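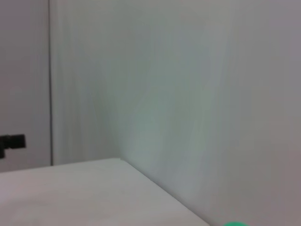
Small Repairs on Painted Walls
Home / Tips / Walls and Ceilings

When we moved out of our first apartment, I tried to cover every mark on the walls in one evening. In the morning the room had spots like a giraffe. The paint was the correct one, from the original can, but I did almost everything else wrong. Since then I have repaired walls in three more homes and I would like to share what I do now.

Clean first, paint later

Many marks do not need paint. Take a soft sponge, lukewarm water and one drop of dish soap, and squeeze the sponge until it does not drip. Wipe from the bottom to the top, then go over the place with clean water. Matte paint does not like rubbing. If you rub strongly, you get a shiny place, and this shiny place is harder to remove than the dirt was.

For pencil I use a white eraser. For grease near the stove I put a little baking soda on the wet sponge, but only after a test behind a door. Please wait until the next day before you decide if the wall needs more.

Filling the holes

For nail holes any ready-mixed filler is good. I have a tub of Haugen fine filler that has lasted me two years because I put plastic wrap directly on the surface before I close the lid. Press the filler in with a flexible knife, pull the knife flat over the hole, and leave it alone. Deep holes need two rounds.

When it is dry, sand with 220 paper folded over a small piece of cork. Sand only the filler and a finger's width around it. Remove the dust with a dry brush, then with a damp cloth. A filled place takes paint differently than the wall, so I give it a thin coat of primer first. I skipped this for years and always wondered why I could still find my holes.

Keeping a little of the paint

A big can with a small rest of paint inside dries out. There is too much air in it and the rim gets dirty, so the lid never closes well again. I move the rest into something smaller as soon as the room is finished. Baby food jars work, also small bottles with a tight cap. For very small amounts, such as the color of a window frame, tubes with a screw cap are practical, and the scale is useful if you must thin the paint.

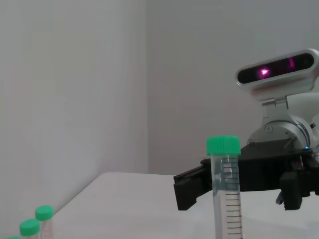 Screw-cap tube with a printed scale and a white area for writing.

Write on each container the room, the brand, the shade number and the month. Do not write "living room gray". In our home we had three grays and each of them was the living room gray at some time. Mine says now: Humard 63, matte, hall, April. I put the same information on a piece of tape on the back of the light switch plate in that room. The next person who lives there will be happy also.

Strain the paint when you pour it. An old nylon stocking over the mouth of the jar catches the skin and the crumbs. Store everything standing up, in a place without frost. My garage is too cold in winter, so the box lives under the stairs.

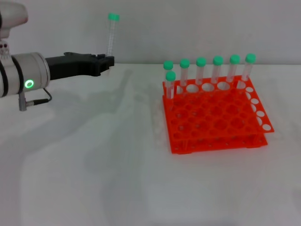

Before you use old paint, stir it slowly for longer than you think is necessary, and smell it. Sour paint goes to the collection point, not on the wall and never in the sink.

Painting the spot

Put a small amount on a saucer. I use a little foam roller if the wall was painted with a roller, because a brush leaves another texture. Work from the middle of the spot to the outside and use less and less paint, so that the edge becomes thin. It will look wrong while it is wet – wait.

Look at the result in daylight and again in the evening with the lamps on. I had a wall that was perfect at noon and terrible at dinner. We had changed the bulbs to 4000 K and the gray became cold. The old bulbs went back in and the wall was fine again.

If the paint is more than 30 months old, test it in a corner near the floor. When the test place still shows after two days, you must paint the whole wall from corner to corner. It is more work, but a wall with one clean color is nicer than a wall with ten careful spots.

Some small things

Wrap the wet roller in a plastic bag if you need a second coat the same day. It stays soft until evening.

Blue tape should come off while the paint is still a little soft. Pull it back slowly, at an angle.

Jallance sponge blocks are good for corners where the paper does not reach. Wash them and use them again.

For hairline cracks at the ceiling use acrylic sealant, not filler. The crack moves with the seasons, and filler will open again by the next winter.

Related pages: Removing Old Picture Hooks / Which Brush for Doors / Stains from Candles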